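Section 4 — Setting up a game table with the Husis felt top

Read this before unrolling the top. Takes two people and most of an evening, mostly waiting.

What's in the tube
Felt top, rolled, printed side in
Edge clips, bagged
Tensioning strap
Husis seam roller
Care card (keep it, the stain chart is on the back)

Clips missing? Check inside the cardboard core before you email us. They slide down there.

4.1 Before you start

1. Clear the table and wipe it down. Plain water, a drop of dish soap. No polish — the backing won't grip on it.
2. Let it dry fully. Overnight if you used a lot of water.
3. Run a hand over the whole surface. Any old glue, wax, crumbs, scrape it off now. You will feel every bump through the felt later.
4. Check the room. Below 50 degrees Fahrenheit the backing goes stiff and cracks at the fold. If the tube came in on a December porch, leave it indoors till morning with the end caps off.

CAUTION: Do not speed this up with a hair dryer. The backing blisters and the warranty does not cover it.

4.2 Laying the top

1. Lay the roll at one short end, printed side down. Unroll away from you.
2. Flip it. Second person takes the far corners. Lift, don't drag.
3. Line up the border with the table edge on one long side first. Get that side right and leave the others for now.
4. Smooth from the middle outward with the flat of your hand. Then the seam roller, light pressure.
5. Curl at the corners is normal. Put a heavy book on each and go have dinner.

NOTE: The Nakpan pattern has a direction. The arrow on the backing points to the head of the table. If you're fitting a square top it doesn't matter wich way it goes, as long as you like it.

4.3 Clips and strap

1. Start clips at the middle of each side, work out to the corners.
2. Push until the clip clicks. No click, wrong thickness of table, see 4.6.
3. Strap goes underneath, all the way round, buckle on a short side where no one's knees will find it.
4. Tighten by hand only. Stop when the felt lies flat. Pulling more will bow the border and you can't un-bow it.
5. Check again after 2 days and take up the slack. New felt relaxes.

CAUTION: Keep fingers clear of the buckle when it snaps over. It bites.

4.4 Snacks, drinks, loose pieces

1. Coasters under every glass. Cold glasses leave rings on the darker colors, and the rings show worst on green and teal.
2. Put anything loose in a bowl with a smooth base. Plastic is fine. Unglazed pottery drags on the nap and leaves a track.
3. Lift bowls to move them. Same for chip trays, card racks, dice towers.
4. Keep a dry towel within reach. Blot spills from the outside in, never rub.
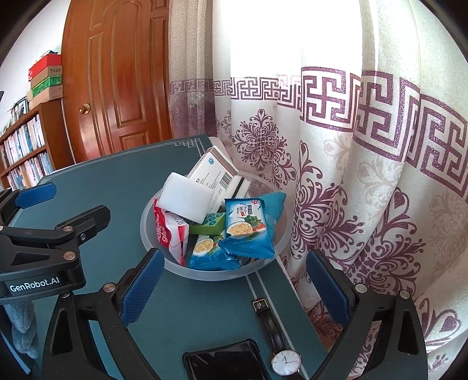 4.5 Cleaning

1. Brush first, always in one direction. A soft clothes brush is plenty.
2. Lint and pet hair — sticky roller, short strokes.
3. Food stains: cool water on a white cloth, dab, wait, dab again. Then the stain chart.
4. Candle wax: let it harden, pick it off with a fingernail. No iron.
5. Do not machine wash. Do not fold for storage. Roll it, printed side in, same as it came.

4.6 Problems

Clips won't click. Table top too thin. Order the shim pack, part 271, and fit one shim per clip.
Felt ripples in the middle. Strap too loose, or the table was damp. Undo, dry, relay.
Border looks wavy. Too tight. Back the strap off and leave it overnight, it sometimes recovers if you cought it early.
Smell out of the tube. Goes away. Open a window.

Spare clips and straps from the Ustville shop. Ask for Sanne Cuypers at the parts desk, and have the number from your care card handy.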